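Teaching a Grasping Task with a Hand-Held Gripper
Final report, Project Prudel
Wed 15 January

1. Goal

The goal of Prudel was to find out if a small team could teach a robot arm to pick up soft food packets from a table and put them in a tray. We did not write any motion by hand. All training data came from people doing the task.

2. Two ways of showing the task

We started in November with remote control. One person moved a small leader arm and the Serrano arm copied it. This worked for boxes, but it was slow with flat packets. The operator could not feel when the fingers touched the table, and we stopped many runs because of that. In the end we kept 60 remote demonstrations.

After that we changed to a hand-held gripper with a camera on it. The person holds the tool, walks up to the table and does the pick directly. The fingers have the same shape as the ones on the arm, so the recorded openings can be used without scaling.

3. Recording

We recorded 802 demonstrations with the hand-held tool and kept 700. The rest were removed for lost tracking or for a hand blocking the camera. Each demonstration starts with the fingers open and ends with the packet released over the tray. The layout was changed by hand between runs.

Labeling was done in Zotell, a script we wrote for this course. It marks the moment the fingers close and the moment they open again. We checked these marks by eye, which took longer than the recording.

4. Problems

Shiny packaging was the main problem. Foil and clear film both reflect the ceiling lights, and the bright spots move when the camera moves.

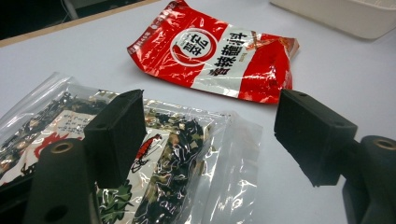 The model we trained first tended to aim at the glare and miss the edge of the packet. Adding runs with one lamp switched off helped a little. Clear bags stayed harder than foil - the empty part of the film is easy to grip, but then the contents swing and the bag slips out.

5. What is left to do

The remote control data is still not mixed in, as its timing is different. The Masard wrist sensor was ordered too late to be tested.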